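I'm looking for people to come and fold laundry with me! I run Balau, a small wardrobe and closet tidying service, and the winter clothes are piling up faster than I can pack them away.

## What you'd be doing

Mostly folding on beds – jeans, sweaters, puffy coats, kids' stuff – then sorting it into bags and drawers. Denim is the easy part. Big quilted things take patience (and a bit of leaning on them to get the air out).

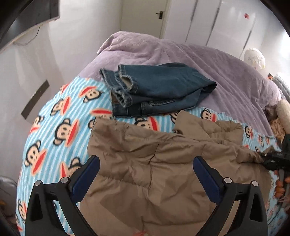
## Who I'd love to hear from

You don't need any experience. If you fold your own towels and care how they look, we'll get along fine. You should be okay with:

- standing and bending for a couple of hours
- other people's bedrooms, messy ones included
- pets wandering through

## Pay and hours

It's $75 per session, mornings or afternoons, your pick. Most homes are near Trondgate, and I'll cover parking. I'm booking through August, so summer-only folks are welcome too – just tell me your dates.

## How to apply

Drop a note at the Balau desk, 1116 Laitinen Street, with your phone number and the days you're free. I'll call you back to set up a short trial fold, also paid ($35).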